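Chapter 6
The Refrigerator and Its Door

Every kitchen has one appliance that is never turned off, and we treat it worse than any other. We scrub the stove when company is coming. We descale the kettle, or mean to. The refrigerator gets a magnet and a shopping list, and is expected to be grateful.

In Chapter 5 we dealt with dry storage, where the enemies are moths, damp and optimism about lentils. This chapter moves to cold storage. You will learn how a household refrigerator makes and keeps its cold, where the cold goes when it leaves, and how to arrange the shelves so that the food at the back is still food when you find it. There is some arithmetic, but it is friendly arithmetic and you may use a pencil.

6.1 A Box That Throws Heat Away

Students tend to come to this course believing that a refrigerator puts cold into things. It would be convenient if it did. What the machine does is collect heat from the inside of a box and dump it into your kitchen, which is why the coils are warm and why leaving the door open in August will not cool the apartment. Waldemar Wilczyńska, who taught this course before me and whose lecture notes supply the bones of this chapter, once had a class try it. The room got warmer, the milk turned, and two students asked if it would be on the test.

The heat gets in by three routes. Some creeps through the walls, slowly, day and night. Some arrives as groceries, especially when somebody puts a pot of soup on the shelf while it is still steaming. The rest comes in through the door, and the door is the part of the story we can do something about, so the door is where we begin.

6.2 The Door

A refrigerator door has a handle, a set of hinges and a soft gasket that runs all the way round the inner edge. The gasket usually has a magnetic strip inside it. When the door closes, the magnet pulls the gasket snug against the cabinet. When you open the door, you are pulling against that magnet, and sometimes against a slight drop in air pressure as well, left over from the last time warm air got in and cooled. Anyone who has closed a freezer, remembered the peas and tried to open it again at once has met this second force and probably called it a name.

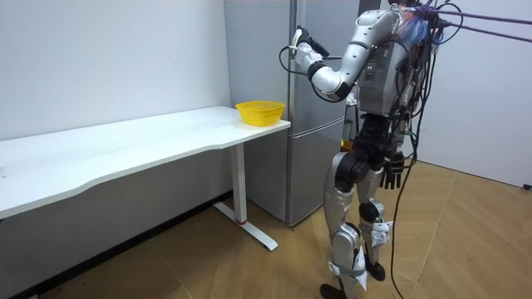

Where you pull matters too. The door swings on its hinges like any other lever, so a pull near the hinge side is hard work and a pull at the far edge is easy. Manufacturers know this and put the handle at the far edge. On a tall unit with a long vertical handle, you can take hold high or low and the distance to the hinges stays the same, but your body will have opinions. A high grip means the shoulder does most of the work. A grip at chest height lets you lean back and use your weight. Short cooks and tall cooks will settle this differently, and they should not be encouraged to argue about it during dinner service.

Stand to the handle side, with your feet out of the path of the door. This sounds like advice for small children until you have watched an adult open a door onto his own foot while carrying eggs.

6.3 What an Open Door Costs

Cold air is heavier than warm air. Open an upright door and the cold air pours out at the bottom while kitchen air slides in at the top to replace it. In many kitchens most of the air has been swapped before the person holding the door has remembered what they wanted.

The air itself does not hold much heat. The moisture in it is the greater nuisance: it condenses on the shelves and the food, and the machine has to deal with that as well. Solid food changes temperature slowly, so a brief opening does the roast no harm. Milk in the door is less fortunate. It sits in the warmest spot in the box and gets a tour of the kitchen every time someone wants mustard.

For the exercises in this chapter we will use the log kept at the Cillham teaching kitchen, where a sheet of paper was taped beside the refrigerator and everyone who opened it was asked to make a mark. Over the period of the log there were 1424 marks. Of these, 362 were labeled "just looking." We assume the true figure is higher, given who was holding the pencil.

6.4 Deciding Before Opening

The cheapest improvement to any refrigerator is to know what is in it. The Zeter method, which you will practice in the lab, gives each shelf one job and keeps it there:

Top shelf: leftovers, in containers you can see through, with the date on the lid.
Middle shelf: dairy and eggs.
Bottom shelf: raw meat and fish, on a tray with a rim, so that drips have nowhere to go.
Drawers: vegetables in one, fruit in the other.
Door: sauces, pickles and the jam that belongs to whoever moved out.

Leave gaps between things. Air has to move around the food to carry the heat off, and a packed shelf makes a warm pocket in the middle where the yogurt goes to meet its fate.

Before You Go On

Do the following at home before the first lab session. You will need a strip of paper and a refrigerator, preferably your own.

1. Close the door on the strip of paper and tug. Repeat at the top, the bottom and both sides. Note where it slides out easily.
2. Without opening the door, write down everything you believe is on the second shelf. Then look. Keep the list; section 6.5 will ask you to be brave about it.
3. Find the oldest jar. Record its date in the margin, and wash your hands.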